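Clasitlow rules (robot handling)

The Clasitlow rules are a short set of good habits for people who run robot hands on tabletop jobs, like holding a straw in a paper cup. I've used them for years and I'm a fan!

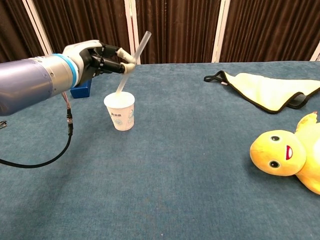 Origin

Lev Shevchuk wrote the first version in Evora, and Bernardo Barros cut it down to 8 rules (bless him).

Main rules

Rule 2 is my favorite: pinch thin plastic lightly, and stop if it bends. Rule 7 covers cables – leave slack at the wrist, and check the loop before every run.

See also: Navia checklist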